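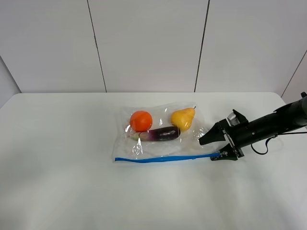

Irja Hakala replied that the pear should be separated from the eggplant before anything else is decided, and that the bag itself is the smaller problem. Her full reply is further down.

Print this page | E-mail this page

Storing an orange, a pear and a small eggplant in one zip-top bag

Asked in Kitchen and Pantry, January 2019

I buy produce for one person, in small amounts, and put all of it in a single clear zip-top bag to keep the counter clear. Usually that means one orange, one pear and a small eggplant. The bag gets closed completely and stays at room temperature. After two days there is moisture on the inside of the plastic, and by the end of the week the eggplant has soft brown spots. The orange is fine every time. The pear varies.

Is the closed bag the cause, or is it the combination? I would like to keep using one bag if possible. I also have a wooden surface against the wall where things could sit in the open, if that is better for any of the three.

2 replies

Irja Hakala

Both, but the combination matters more. A ripening pear gives off ethylene. Eggplant is sensitive to it and will brown and soften faster in the same closed space. The orange gives off very little and has a thick peel, so it doesn't show much in either direction.

The moisture is a separate issue. Produce loses water vapor after harvest, and a sealed plastic bag holds it in. Liquid water on the skin encourages mold, especially at the stem end of the eggplant, where the cap traps it.

What I would do:

Pear: open air at room temperature until the flesh near the neck gives slightly under a thumb. Then refrigerator.
Eggplant: the warmest part of the refrigerator, in a bag left open an inch or two. Long storage in a very cold spot causes pitting. Plan to cook it within a few days.
Orange: open air for up to 7 days, or the crisper drawer for longer.

If you must use one bag, put the orange and the eggplant in it and leave the zipper open. Wipe the inside with a towel when you see droplets. If anything comes out of the refrigerator, let it stand some 20 minutes and dry it before it goes back into plastic.

For the fruit you leave out, bare wood is acceptable if it is finished. Put a plate or a folded towel under a ripe pear anyway, as the juice will stain. Keep it out of direct sun and away from the stove. 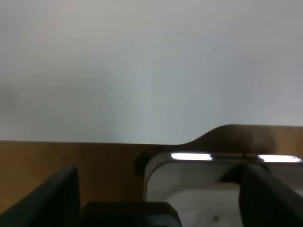

Wood against a plain wall, lighter at left, darker and raised at right.

Unregistered reader

just poke holes in the bag with a fork. been doing it since I lived in Crichton. works on everything

Comments

Perforations help with moisture but do little for the ethylene if the pear is still in there. Same bag, same gas.

We had a bowl of pears go from hard to mush over a weekend last April. Check the neck daily.

What about paper bags? I thought those were for pears.

Paper is for speeding a pear up. Fine if that's what you want. Keep the eggplant out of it.

Contact | Copyright Burow Household Help | Back to top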